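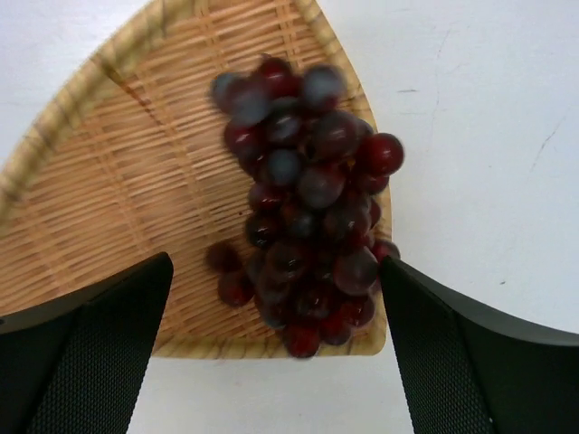 Hidwood arm: questions we keep getting

Is this a kit?

No. It was going to be one, then Sixten Eide read the parts list and decided he could do better with a bandsaw. The base and the first two joints are his. The wrist is bought. You can tell which is which by the sound.

What does it do?

It picks things up and puts them down somewhere else, slowly. For a stretch it only did this with blocks, and blocks are very forgiving. Now we are on fruit, which bruises and rolls, and grapes in particular have no agreed shape.

Why grapes?

Kerstin Skjelbred said an arm that can manage a bunch of grapes can manage most of what's in her kitchen. We have not tested the second half of that claim. A bunch sags when you lift it, and a loose berry or two at the edge will fool the software into thinking it has found the end of the thing.

Real ones?

Please stop asking if you can eat them.

What's with the bamboo tray?

It has a rim, and the table doesn't. The weave also gives the camera plenty of thin lines to get confused by, so if the arm works over the tray it will probably work over a plate. The reverse was not true, and cost us most of September.

Where is the camera?

At the wrist, looking down past the fingers. Siebe Van Hecke wanted a second one on a pole. The pole is now holding up a tomato plant.

What are the fingers made of?

The grip side is textured and the rest is smooth. Beyond that, ask Siebe, and bring a chair. We are on version 14 of the mounting bracket and he remembers all of them.

How hard does it squeeze?

Less than it used to. There is a number in the settings file called max_squeeze and it is set to 54. It has no units. Leave it alone.

How many grabs have you logged?

191 as of Mon 10 March. The log has a column for "dropped" and another for "sort of." The second column was Ulla Bakke's idea and it has done wonders for our averages.

Can I run it myself?

Yes, if somebody on the build is in the shop and you know where the red button is. Sit on the side away from the elbow. Check that nobody has left a mug inside its reach, then start from the home position. If it won't go home, turn it off and wait a minute before you start pressing things.

Can I have the plans?

The drawings are in the blue folder by the drill press. They describe the arm as it was two elbows ago. Sixten says he'll update them.

Will it ever be finished?

The paint is finished.

We use cookies to remember your settings. By continuing to browse you accept our cookie policy. Accept / Manage choices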